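Reading time: 3 min

Valtance Brings Its Table Linen Collection to the Everyday Family Table

New season range from Valtance is made for the meals, the fruit and the long talks that happen between breakfast and dinner

NASHOLM, May – Valtance, the home textile company from Nasholm, today announced its new collection of printed tablecloths for family kitchens. The collection has the name Julau and includes 22 designs in 17 color combinations. It will be available in the company's own shop and in 40 partner stores before the end of the month.

The idea for Julau came from the company's customers. During the winter, the design team visited 28 families at home and asked how they use their table on a normal day. The families told us that dinner takes only a small part of the day. In the other hours the same table is used for homework, for sorting bills, for peeling fruit and for guests who come without calling first.

"Many people keep their good tablecloth in the drawer and wait for a holiday," said Hina Shaikh, head of design at Valtance. "We wished to make a cloth which can stay on the table all week. It should look nice under a plate of oranges, and you should not be afraid when the juice falls on it."

Color was the first decision. Citrus fruit is on the table in many of the homes the team visited, so the designers tested their blues next to oranges and tangerines before they chose the final tones. Strong blue made the fruit look too hard. The softer shades, close to periwinkle, were preferred by most of the families.
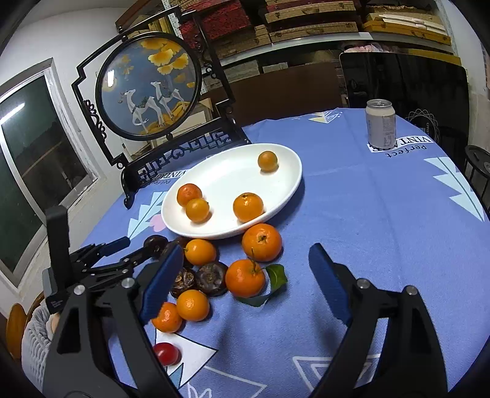 Oranges and tangerines on a white oval plate and on a periwinkle-blue tablecloth with zigzag motifs and the words "VINTAGE Perfect."

Pattern was the second subject. Large empty areas show every crumb, and very busy prints make the food difficult to see. Julau works with small geometric shapes, zigzag lines and short printed words, placed with enough space between them. The print runs in more than one direction – so a person sitting on any side of the table has something the right way up.

All tablecloths in the collection are cotton and can be washed in the machine at home. They come in sizes for square, round and long tables. Matching napkins will follow in the second part of the year.

"My own family was a strict test group," said Irfan Bukhari, product manager. "We eat fruit after dinner and the peels go directly on the cloth. I washed the sample about 40 times and I still use it."

To open the season, Valtance invites visitors to the Rana showroom in Nasholm, where several tables will be set with the new designs. Shabnam Shaikh from the showroom team will give free advice on measuring a table and choosing the right drop at the sides. Visitors are asked to bring the length and width of their table, or the diameter if it is round.

About Valtance

Valtance designs and sells tablecloths, napkins and kitchen towels. The company has its office, sewing room and showroom in Nasholm.

Press contact

Aqeel Satti, Valtance press office, Nasholm
Fabric samples for editors can be requested until the end of May.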